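Can a machine do the towels yet?

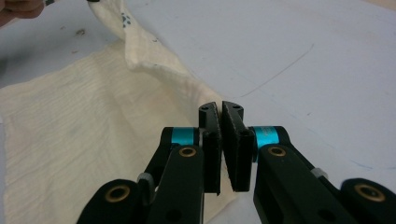 Every few months a reader writes in to ask when they can stop folding their own washing. The latest came from someone who runs a small guest house and gets through more bed linen in a week than most of us do in a season. She had seen a film online of a robot folding a shirt and wanted to know whether she should hold off buying a second dryer and save up for one of those.

My answer was to buy the dryer. The longer answer takes up the rest of this item.

Cloth is a hard job for a machine. A tin, a box or a bottle stays the same shape when you pick it up, so a robot that has found the edges once can trust them. A sheet has a new shape every time you touch it. Lift one corner and the rest moves, folds under itself or drags something else along with it. People deal with this by feel and barely look. A machine with two fingers has to find an edge, close on one layer and leave the layer beneath, and know when it has missed. Missing is common. Thin cotton slides out of the grip or bunches up between the pads, and a gripper that closes on nothing looks much the same from the outside as one that has closed on a single thickness.

The way most groups go about it now is to have people do the job first. Someone takes a hand-held gripper, the same sort of two-fingered tool a robot arm would carry, and does the chore with it while a camera records the view. The recordings are then used to train the arm. It is slow work. Pullico, which makes software for small laundries, told us it had collected 1000 short recordings of flat cloths being picked up and laid out before it trained anything at all. Of those, 394 were thrown away, mostly for being badly lit or for having the cloth out of view at the moment that mattered.

I tried one of these tools at the Grelwood open workshop in November and can report that it makes you clumsy. You lose all feeling in your fingertips. Picking up the corner of a tea towel took me several goes, and I found that I wanted to pinch the cloth into a ridge with my free hand and feed it to the gripper, which rather defeats the purpose if the aim is for the machine to manage alone. The staff said beginners all do this. Some of the recordings are made that way on purpose, with a person passing the cloth over, as handing things to a robot is a chore in its own right and one that may be useful sooner than the rest.

I think they have a point there. The question we get is always whether a robot can do the whole of a job, from basket to airing cupboard. Very few can do the whole of anything. Parts of a job are another matter. Kamel, a laundry that does table linen for restaurants, has had an arm on trial at the end of its pressing line since the spring. The napkins come off flat, all one size and all facing the same way, and the arm moves them on to a stack. It handles 106 an hour, and a person on the same line does far more than that without hurrying. The firm keeps it going through the evening when the line is quiet and there is no need for speed. In the morning someone straightens the stacks.

What the arm can't do is start from a heap. Kamel tried it with a trolley of mixed napkins, tumbled and creased, and gave up after 30 minutes. It picked up two at once, or took hold in the middle and left the corners hanging. Creases were the worst of it. To a camera a deep crease looks a good deal like a hem, and the arm kept going for the wrong one.

Shop-floor work is further on than the home for dull reasons. The light stays the same. The table is at a fixed height and nobody leaves a mug on it. The cloths are all alike, and if a batch is different somebody can be told beforehand. A kitchen offers none of that. A household wash has socks, a fitted sheet, a jumper with one sleeve inside out and something belonging to next door. The fitted sheet alone would finish off any machine I have seen, and it finishes me off most weeks.

There is also the price. The Lalelow arm that several workshops are using is sold as a bench tool for people who want to experiment, and it comes with no promise that it will do any particular job. You would need the arm, a table to fix it to, a camera and somebody with the patience to set it going again each time it stops. For a guest house with a few rooms the sums don't come near to working. A laundry with a night shift might get there first, and I would expect hotel towels to be the thing it does, as they are thick, plain and square.

As for chores that don't involve cloth, the picture is mixed. Floor cleaning by machine is settled and has been for years, provided you pick up the cables. Wiping a clear table is coming along well. Loading a dishwasher can be done slowly with plain plates and goes wrong with pans. Ironing I have not seen attempted outside a demonstration, and I wouldn't want to be in the next room.

Grelwood is holding another open session in the spring, with the cloth table running in the afternoon and a go on the gripper for anyone who wants one. Bring a tea towel of your own. They are short of patterned ones, and the training needs as many different sorts as it can get.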